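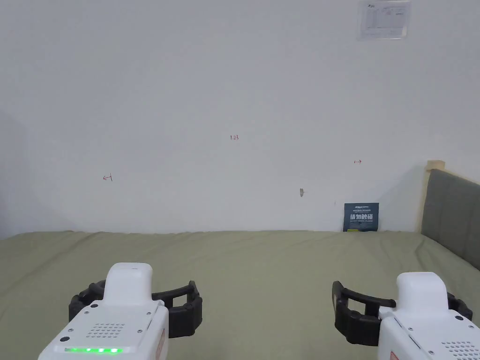 Shafiq Nanayakkara thinks I'm too strict about starting checks, and wrote under my last post that a good operator shouldn't need a written list before every single take. Fair enough, Shafiq, and thank you for reading all the way down! But I love a list, and this one has made my mornings so much nicer that I'm going to go on about it a bit longer.

We do our bedmaking sessions with a pair of hand-held grippers, and for ages everyone had their own habits. I lift them level and wait for a breath before I move. Stefaniia goes straight in (she is fast, I'm jealous). Both work fine until you try to compare her takes with mine, and then it's a mess. So back in May we wrote our house rules down, and they fit on one page.

Look at the indicator lights on both units before you touch any fabric. Hold both grippers level, facing the work, with a clear gap between them. Open the jaws fully before the first grab. If a card in the room says please do not touch, the card wins, even if it's in a silly spot and you could nudge it over in a second. Ask whoever set up the room. Same goes for marks on the wall: don't wipe them, don't add your own.

The last rule is my favorite. If you fumble a corner, keep going and fix it the way you would at home, then write "fumble" in the notes. People hate this one at first! We all want to stop and start over. I went back through 236 takes in our log and found only 2 with a fumble written down, and I'm sorry, I've seen us fold sheets.

Shafiq's other point was that lists go stale, and there I'm completely with him. Ours still had a line about a cable we stopped using, so I've crossed it out. If your team has a rule for when to throw a take away, please put it in the comments, because ours is still 3 people arguing by the door.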